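3.2 Grasping loose garments with the Bokusport kit

The Bokusport kit is sold as a complete package for small laundries and repair shops that want to try automated handling before buying a full line. It consists of a parallel gripper with two flat-faced fingers, a small camera fixed close to the fingers, a control box and a licence for the maker's grasping software. We bought one kit at list price through the Derkham office. The supplier had no part in planning the tests and saw the results only when they were complete.

The maker's handbook gives most of its space to boxes and bottles. Cloth gets a short chapter, and the settings listed there are for towels laid flat. Our interest was in shirts and other patterned cloths dropped on a table in no set shape, as they would be when tipped out of a bag. We therefore kept the towel settings for closing speed and force and changed only the approach height, which we lowered by 5 mm after the first trials at the Londidberg workshop in January. Each session used several cloths with different checks, so that the software had to keep one pattern apart from its neighbours.

A grasp was scored from the wrist camera and from the operator's notes. Figure 4 gives a typical view with the fingers at the cloth. The camera sits so close that a bunched garment can take up most of the picture, and little of the table is left to judge position by.
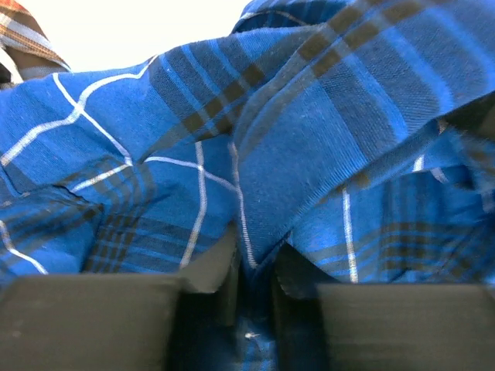
Figure 4. Wrist camera view of the gripper closing on a crumpled blue plaid shirt.

Views of this kind caused most of the trouble in scoring. The software reports a grasp when the fingers stop short of their closed position, but it does not say how many layers are held. With a single layer the stop point was often too close to the fully closed position for the report to be trusted. With deep folds the report was reliable, though the garment was then harder to spread out afterwards. Two of us (Majali and Szénási) scored every recording separately and settled the differences by watching it again together.

Over 130 attempts, the commonest fault was a missed grasp on a flat part of the cloth, where the fingers slid over the surface. The next was picking up a neighbouring cloth together with the chosen one. The second fault matters more to a laundry, as the mixed pair goes on to the next station unless someone is watching. Spacing the cloths further apart cured it, at the cost of table room. The handbook suggests a clear border round each item but gives no figure.

Lighting also played a part. White table tops came out very bright in the camera view, and pale cloths were sometimes lost against them. Darker checks gave no such trouble. The kit has a setting for exposure, but it is reset each time the control box is switched off, and we twice lost part of a session before noticing. Ambaye has reported this to the supplier. 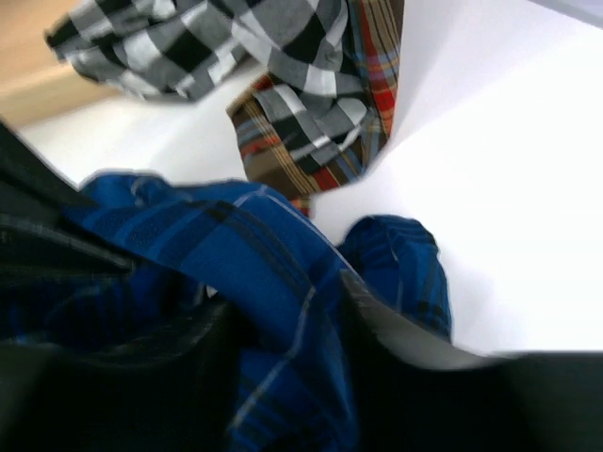 3.3 Wear and running costs

The finger pads are rated by the maker for 4000 closings on cloth. We did not reach that number and can say nothing about the far end of their life. The pads are sold in pairs and are changed with a hex key supplied in the box.

Shares: 5 Comments: 2

Related items
Thambiah, D. and Marín, B. Sorting mixed washing at the Nông depot
Ambaye, Y. Choosing a gripper for a small repair shop
Szénási, E. Table lighting and wrist cameras: a short note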